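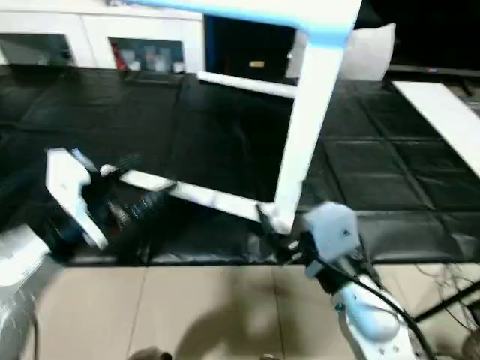
Two-arm cell, restart checklist after the dropped frame
Oct 22, 2022 | By Ataahua Stubbs
3 comments | 6 shares

Filled in before the cell goes back on the schedule. The fault: the right gripper lost force during a lift and the frame came down on the mat. No injury. Log code 107.

1. Emergency stop, both arms. PASS. Pressed at rest and at slow speed.

2. Grip force, left. PASS.

3. Grip force, right. FAIL, then PASS. Connector at the wrist was seated but not locked. Khải Diệp reseated it and we ran the lift again at low height, same result 6 times. The Prodero monitor should have flagged the drop in force and did not – open item.

4. Cables. FAIL. Slack on the right side can reach the elbow when the arm folds. Clip it before restart.

5. Floor and mat. PASS. No lifted seams. Keep feet off the mat while either arm is powered.

6. Fingertip clearance at the tray.

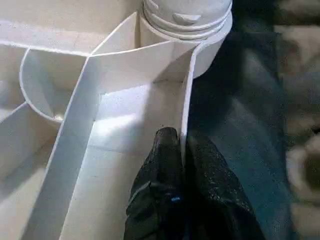 Clearance matters more since the drop, as a bent finger would read as a good grip. We checked both fingers for play and found none. Approach speed is now set to the lower limit in the Sunden controller. At the tray the left fingertip comes in right beside the upright divider, with very little gap, and the other finger sits on the far side of that wall. An offset of even 2 mm would put force into the plastic. PASS with a note: recheck the offset after every gripper change.

7. Force alarm. NOT DONE. Waiting on item 3.

Result: do not restart until 4 and 7 are signed.

Comments

Khải Diệp: Cable clip fitted. Item 4 can be looked at again.

Ataahua Stubbs: Looked at it. The clip holds with the arm folded. Item 4 signed, 7 still open.

Khải Diệp: Alarm threshold was left at the old value from March. I'll change it and run the test with you there.

Related
Waltudus gripper: change procedure
Bạch cell: monthly guard check
Reporting a dropped load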